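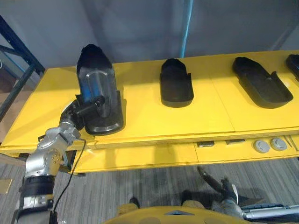 Footwear 101: Making Shoes You Can Stand In
Handout 4: Bottoms, and How to Lay Them Out
Instructor: Bianka Veres
Revised 8/3/22

Read before the bench session. Reading during the bench session is allowed but gets glue on the handout.

1. Words we will be using

Everybody arrives in this course believing they know what a sole is. By the second week they have used the word for at least five different things, often in one sentence, while pointing at a sixth. Please learn the following.

Outsole: the part that meets the sidewalk.

Midsole: the layer between the outsole and the rest of the shoe. Most of the cushioning happens here. So does most of the advertising.

Insole board: the stiff sheet the upper is lasted to. You will never see it again once the shoe is finished, which is a pity considering how long you will spend trimming it.

Footbed: the layer your foot rests on. Removable in some shoes, and removable in others if you pull hard enough.

Cupsole: a molded bottom with side walls standing up from it, so that the upper sits down inside. Flip-flops don't have one. Plenty of sneakers do.

Bottom: the polite general term for everything below the upper. You may use it in Room 200 without anyone laughing after the first week or so.

2. Toe, heel, left, right

A bottom has two ends and two sides, and mistakes are available in every direction. The toe end is usually the broader one, the heel end is rounder and narrower, and the waist is where it pulls in between them. The inner side (medial) curves in more than the outer side (lateral) on most patterns. With a deeply shaped bottom you can tell left from right across the room. With a straighter one you need to pick it up, look at it, put it down, pick it up again and then ask Géza Tóth, who will make you work it out yourself.

Don't rely on the view from underneath. A left bottom turned over looks like a right bottom, and each January we produce one very well-made pair of lefts. The Drudia pattern set is the usual culprit, being nearly straight along the inner edge. Mark the heel seat of each piece with L or R in silver pencil before it goes anywhere.

3. Laying out

Laying out is the dull job of putting the pieces where you can see them before you do something to them that can't be undone. Students skip it. Those students then meet me at the grinding wheel, where we have a short talk about how rubber doesn't grow back.

The rule in this workshop is toes away, heels toward you, open side up, and space enough between pieces to get your fingers in without nudging the neighbor.

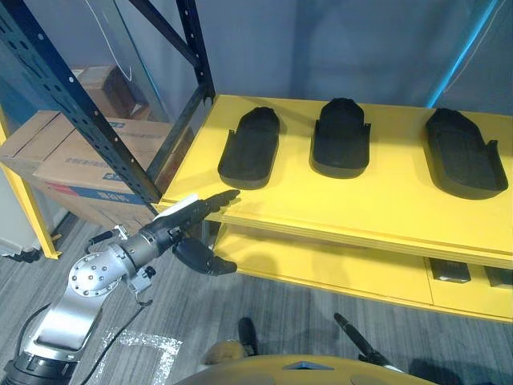 A layout should be judged from where you stand, with your hands at your sides. Ask whether you could name every piece by its position, and whether you could take one away and put it back in the same spot. A fair example is the black bottoms on the yellow top, toes toward the back edge, with bare surface between one and the next. They pass on direction and on spacing. They lose a mark on angle: the one in the middle is close to straight, while the one on the right has its toe swung over to the left. That sounds like fussing, and it is, but a row in which each piece lies at its own angle makes it very hard to compare outlines by eye, and comparing outlines is the reason you made a row.

Black on yellow is also a good pairing for this work. The outline stands out and so does the shadow under a raised edge. If your bench top is dark and your rubber is dark, lay down a sheet of pale paper first. Kornél Jakab uses old wallpaper with ducks on it and reports no loss of accuracy.

4. Comparing by eye, then by ruler

Your eye is good at spotting that two things differ and terrible at saying by how much. A piece nearer to you will look bigger than the same piece farther off. A piece lying at an angle will look longer, or shorter, or just annoyed. So look first, form an opinion, write it down, and then measure.

Measure along the center line, from the farthest point of the heel to the farthest point of the toe. Then measure the width at the tread (widest part of the forefoot) and at the heel seat. On anything with a side wall, take the inside length as well as the outside one. The upper has to fit the inside. I have watched a student build a whole size 6 upper to an outside measurement and then try to persuade it into the cup with a spoon.

Write your numbers on the layout card in this order:

Outside length
Inside length
Tread width
Heel width
Wall height at toe, waist, heel
L or R

If a box on the card stays empty, I will assume you guessed, and I will be right.

5. Handling

Pick up a bottom by its sides, at the waist, with fingers outside the wall. Keep your thumb off the surface to be cemented. Skin oil is invisible and cement hates it. If you've touched the surface, wipe it with the cleaner supplied and let it dry. Your sleeve is a different product.

Look inside before you put it back. Molded pieces can come with a notch or a step in the rim, and some of these are meant to be there to locate another part. Others are faults. The Potetti sheet in your folder gives outlines for the patterns we use, so check against that before trimming off something the designer was fond of. Guilan Lü keeps a box of pieces improved in this way and will show it to you if you seem too confident.

6. Bench exercise

Work in pairs. One person lays out the pieces from the tray marked Illés while the other looks away. The second person then has to do the following without touching anything:

Say which way the toes face.
Put the pieces in order of size.
Pick out any piece lying at an angle and say which way it leans.
Name left or right for each, or admit defeat.

Now measure and fill in the cards. Compare with what your partner said. Swap roles and lay out again, this time badly and on purpose, so you find out what sort of bad layout fools people. The winning one last year had every piece pointing the proper way except for a single size 6 whose heel was nearly as wide as its toe. It fooled me as well, and I had been warned.

Leave the cards with Orsolya Major at the end of the session. Names on the front, please.

7. For next time

Read the Zimwood notes on lasting margins. Bring an awl, a silver pencil with some silver left in it, and shoes you don't mind kneeling in. Anyone who still owes me a layout card from Handout 3 knows who they are, and so do I.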